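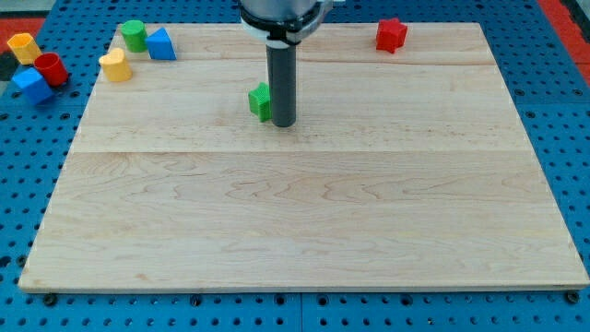
Figure 9.1 A pushing task on the tabletop workcell. The tool is a plain rod; one green star-shaped block stands against it, and four other blocks are on the board.

Chapter 9
Planar Pushing: From Camera View to Commanded Motion

Chapter outline
9.1 The pushing problem
9.2 Estimating block poses
9.3 Contact models and their limits
9.4 Planning a push
9.5 Closing the loop
9.6 Logging, replay, and evaluation
Exercises

Before you begin

This chapter assumes that you have completed the material on rigid-body transforms and on Cartesian velocity control. You should be able to convert a point from camera coordinates to robot base coordinates without consulting the reference tables, and you should have a working installation of the Okomcombe course software. Students who use the simulator in place of a physical arm may follow the whole chapter, with the exception of the second laboratory exercise.

Introduction

The preceding chapters treated manipulation as a matter of grasping. Once an object was held firmly, its pose relative to the tool was known, and moving the object was the same problem as moving the arm. In this chapter the gripper is removed. The robot has a single rod, and the only way it can change the position of a block is to press against its side and move.

Pushing appears simpler than grasping, and in mechanical terms it is. The difficulty moves into the software. A block that is pushed through a point away from its center of friction will turn as it slides. How far it turns depends on the pressure distribution beneath it, which the robot cannot measure. The control program must therefore act on a model that is known to be incomplete, observe the result, and correct itself at a rate high enough that small errors do not build up.

The shape of the block also matters. Consider the star in Figure 9.1. A rod that meets one of its points and a rod that settles into the notch between two points will produce very different motions from the same command. In the first case the contact may slip to one side almost at once. In the second, the two faces of the notch can hold the rod in place and the push may remain stable over a longer distance. A cylinder has no corners to catch the rod at all, and a heart has both curved and pointed regions. A planner that treats every block as a disk will run without error messages and will perform poorly on most of them.

The workspace as the program sees it

The board in Figure 9.1 defines the region in which the planner is permitted to act. In the Okomcombe software this region is stored as a polygon in base coordinates, together with a safety margin along each edge. From the camera the board looks narrower at its far edge than at its near one, as any rectangle does when viewed at an angle. The program removes this effect by computing a homography, a mapping between the image plane and the plane of the board, from the four corner points. All later calculations are carried out in board coordinates.

Three blocks in the figure are on the pegboard to the left of the wooden surface: a yellow hexagonal prism, a red cylinder, and a blue cube. The perception module may well detect them, and it should not discard such detections silently. Each one is instead assigned the state OUTSIDE and withheld from the planner. The distinction is important. A block that is missing from the list may be hidden by the arm, in which case the program should wait or move the arm aside. A block marked OUTSIDE has been found, and waiting will not bring it back.

Partial occlusion deserves separate attention. In any pushing task the tool is next to the object at the very moment when an accurate pose is most needed. In the figure the rod hides part of the green star, and a pose estimate based only on the visible outline will be biased away from the tool. Section 9.2 presents a filter that combines the last clear view of the block with the motion commanded since that view.

Structure of the control program

The software developed in this chapter has four modules, which run as separate processes and exchange messages.

The perception module receives camera images and publishes a list of blocks, each with a color, a shape, a planar pose, and a state.

The planner receives the block list and a goal. It returns a contact point, a push direction, and a distance. The baseline planner draws 200 candidate pushes, predicts the outcome of each with the contact model of Section 9.3, and keeps the one with the lowest cost.

The controller converts the selected push into velocity commands for the arm. It holds the height of the rod tip constant and stops the motion if the block leaves the expected path by more than a set tolerance.

The logger records every message with a time stamp. Each record can be replayed through the planner without the robot present.

Students often ask why the planner and the controller are kept apart, given that both reason about the same motion. The answer lies in their timing. The controller must deliver a command on every cycle, whether or not new information has arrived. The planner may take longer on some problems than on others – a crowded corner of the board is a common cause – and a delay there must never leave the arm without instructions.

Case study: the Danladi planner

Section 9.4 examines a planner written for a block-sorting project at the Sostmont laboratory and known by its project name, Danladi. Its first version selected every push on the basis of a single predicted outcome. In a series of 1000 replayed episodes, most of its failures involved long pushes near the edge of the board. The second version limited the length of each push and replanned after every contact. It required more motions per task and completed more of the tasks. The source code of both versions is included in the course archive, and students will be asked to compare them using the Clinorex replay tool.

Learning objectives

After completing this chapter, you should be able to:

Compute the mapping from an image to board coordinates and state its sources of error.
Maintain a pose estimate for a block that is partly hidden by the tool.
Predict the direction of rotation of a pushed block from the contact point and push direction.
Implement a sampling planner that respects the limits of the workspace.
Explain the effect of replanning rate on the reliability of a push.
Use logged data to locate a fault in perception, planning, or control.

Key terms

center of friction, contact mode, homography, occlusion, quasi-static motion, replanning, sticking contact, sliding contact

9.1 The pushing problem

Let the pose of a block on the board be given by two position coordinates and one angle. The robot controls the position of the rod tip in the same plane. We assume that motion is quasi-static: the block moves slowly enough that inertial forces are small compared with friction, and it stops when the rod stops. We further assume that the rod touches the block at one point and that the block touches nothing else except the board. The second assumption fails whenever two blocks meet, and it is relaxed in Section 9.4.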